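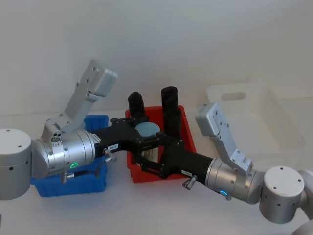
TRIMHOLM PUBLIC LIBRARY DISTRICT
Board of Trustees
Minutes of the Regular Meeting, 15/05/2023
Main Library, Second Floor Meeting Room

CALL TO ORDER
The President called the meeting to order at 6:30 p.m. A quorum was present. One trustee was absent with notice. The Library Director, the Business Manager and the Head of Branch Services attended for staff.

APPROVAL OF AGENDA
A motion was made and seconded to move the Bastos Street parking item ahead of the Director's report. Motion carried.

APPROVAL OF PRIOR MINUTES
The minutes of the April regular meeting were approved with one correction. Under Branch Hours, "Delesari Branch" was entered where "Gedusa Branch" was meant. The Secretary will file the corrected copy.

PUBLIC COMMENT
A resident of Bastos Street asked that the book return on the north side be emptied on holidays. The resident stated that items had been left on the ground beside it over the spring break.

A second resident spoke in favor of keeping the local newspaper collection at the Main Library and opposed any move to off-site storage. The President thanked both speakers. No action was taken under this item.

BASTOS STREET PARKING
The Business Manager reported that the city has offered to renew the shared parking agreement on its present terms. The agreement covers 98 spaces on weekday evenings. Trustees asked whether snow removal would stay with the city, and the Business Manager confirmed that it would. A motion to approve the renewal and authorize the President to sign was made and seconded. Motion carried, with one abstention.

DIRECTOR'S REPORT
The written report was received and placed on file. The Director noted the following:

Summer reading sign-up opens at all locations after the close of the school year. Registration last summer reached 390 children.

The Gedusa Branch elevator passed its yearly inspection. The certificate has been posted.

Interviews for the part-time circulation position at Delesari have been completed, and an offer is pending.
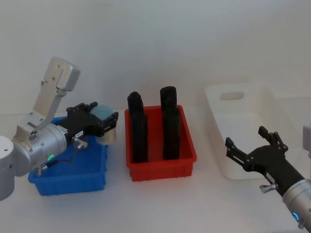
Photo: Trimholm Public Library District

FINANCE
The Business Manager presented the monthly statement of revenue and expense. Heating costs at the Delesari Branch remain over budget. A trustee asked for a comparison with the prior winter, to be included in the next packet. The list of bills was approved by roll call vote.

POLICY REVIEW
Meeting Room Use. The Board discussed a draft change that would allow local nonprofit groups to reserve rooms up to 13 weeks ahead. Trustees asked that the draft state clearly who is responsible for setting tables and chairs back in place. The draft was returned to staff for revision and will come back for a vote in July.

Lost and Damaged Items. The Board reviewed the replacement fee schedule. A motion to drop the processing fee on children's paperbacks was made and seconded. Motion carried.

OLD BUSINESS
Local Newspaper Collection. The Head of Branch Services reported that the inventory is complete and lists 296 bound volumes. Several show damage to the spines. Staff will get written prices for repair and for archival boxes. No decision on location will be made until those prices are received.

NEW BUSINESS
The Board set the date of the annual staff training day, when all locations will be closed to the public. Notices will be posted at each entrance and on the District website.

ADJOURNMENT
There being no further business, a motion to adjourn was made, seconded and carried. The meeting adjourned at 8:05 p.m.

Respectfully submitted,
Secretary, Board of Trustees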